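Old desktops get a second run at Ladberg repair room

2023-01-27

The computer bench at the Ladberg repair room has never been busier, and the people who work there could not be happier about it! A batch of 30 retired office desktops arrived from Filtovby in December, and 14 of them are already back in use in homes across Mosoti.

Theano Drakos runs the bench and clearly loves the work. Each case gets opened, dusted and checked before anyone decides what it needs. Memory is usually the first thing on her list - a machine that felt hopeless at the office can be perfectly good for homework and video calls with a bit more of it.

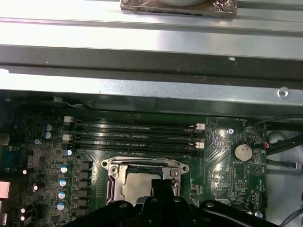

Four empty memory slots above the processor socket in an open desktop case.

"People think a computer is a sealed box," Drakos said. "Then they see the board and want to know what every piece does. I could talk about it all day, and some days I do."

She has plenty of company. Manouchehr Taheri sorts the donated memory by type and speed, and Stavros Psarras handles the final setup, down to the printed sheet that goes home with every machine. Parts that can't be used again go out for recycling, and the repair room says 467 pounds of metal and boards left the building last year.

Memory sticks are what the bench could use most right now, along with working power cords. Donations can be dropped off at the front counter during open hours. Anyone who would like to learn the work is welcome too - beginners start with 2 practice machines set up by the window, and screwdrivers are provided.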